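Gratin curdling at 400, dairy or temperature?

tboettcher
Sun 4 June
Third failure with the potato and leek gratin. Oven at 400, half-and-half, raw potatoes sliced on a Pramanik mandoline, 70 minutes covered. Sauce separates into curds and clear liquid at the bottom of the dish. Flavor is fine. Last November the same recipe set properly with heavy cream.
Theda Böttcher

Rirudia
You named the variable yourself. Half-and-half doesn't carry enough fat to stay stable for that long next to leeks and white wine. Go back to heavy cream.

oven_mitt63
Disagree. I use whole milk and it holds. Lower the oven to 325 and bind the milk with a tablespoon of flour per cup. Fat content matters less than whether the liquid boils in the dish.

Rirudia
With flour it's a white sauce. Different dish, different texture.

oven_mitt63
She asked why it splits. It splits because it boils.

tboettcher
No wine in mine. There is a cup of grated sharp cheddar mixed through the layers, if that changes anything.

Pasance
It does. Aged cheddar gets grainy at that heat. Use Gruyère or a young cheddar, and keep it on top for the last 15 minutes. I'd also check the oven with a separate thermometer. My Tevton runs hot on the lower rack.
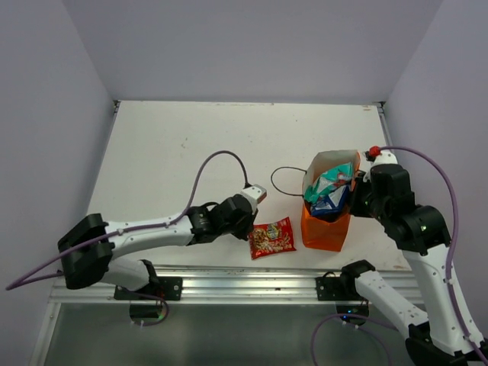

Can the leeks go in raw?

Sweat them in butter first, until soft and with no liquid left in the pan. Raw leeks release water into the cream and thin the sauce.

tboettcher
Will try 325 with heavy cream and no flour, cheese on top. Rack position is middle.

oven_mitt63
Then you're changing three things at once and won't know which one did it.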